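Solluldale Manipulation Group
Minutes of the project meeting, 6 January 2026
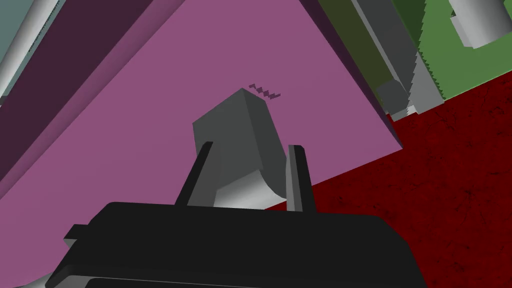 Fig. 1. Simulated gripper view, gray block between the two fingers.

Present: Jhair Betancur (chair), simulation, data and hardware leads, two students
Apologies: Chaimongkol site
Minutes: data lead

1. Previous minutes
Accepted with one correction. The Juline split was frozen in August, and the earlier minutes gave the wrong month. The shared page has been fixed.

2. Simulated data, status
The simulation lead reported that the Holtik set now stands at 2,694 episodes. Of these, 1,172 use randomized surface colors and the rest use the default colors. The target for the randomized part is 2,000 before training starts again. Rendering is not the slow part. Most of the time goes into the grasp filter, which rejects any episode where the block leaves the gripper before the end of the lift.

Fig. 1 was looked at as a sample of the randomized colors: pink-mauve surface, dark red floor, bright green panel. Jhair asked whether colors this far from the lab are of any use. The simulation lead said the spread is wide on purpose and the policy should stop relying on the color behind the block. The hardware lead would like a second, narrower palette to compare against. Agreed to run both.

3. Block and background contrast
The block and the fingers are all gray in Fig. 1. One of the students pointed out that the segmentation head tends to merge block and finger when the two are close in shade, and that this shows up in the loss for the last part of the approach. Options discussed: randomize the block color separately from the fingers, or leave it alone and feed finger position as an extra input. The second is less work. The first matches what Chaimongkol does and would make the results easier to compare. No decision. The student will try the extra input on a small subset and report back.

4. Marks on surfaces
There is a small dark purple zigzag on the pink surface, just above the top corner of the block. Discussion on whether printed marks should stay in the textures. The data lead is concerned that the policy could use them as a landmark if they always sit in the same place. Agreed to keep the marks and vary their position. The texture script needs a change for this.

5. Evaluation
Success will be scored at the end of the lift only, on the Juline split, with the same seeds for both palettes. Partial grasps count as failures. Jhair wants the failure videos kept this time, including the dull ones. Storage is tight and the old default-color renders may have to move to the archive disk first.

6. Actions
Second palette, narrow range: simulation lead
Extra finger input, small subset: student
Texture script, mark position: simulation lead
Move old renders to archive: data lead
Send evaluation settings to Chaimongkol: Jhair Betancur

7. Other business
The hardware lead needs the real arm free for calibration and will post times on the booking sheet. Next meeting once the narrow palette has rendered.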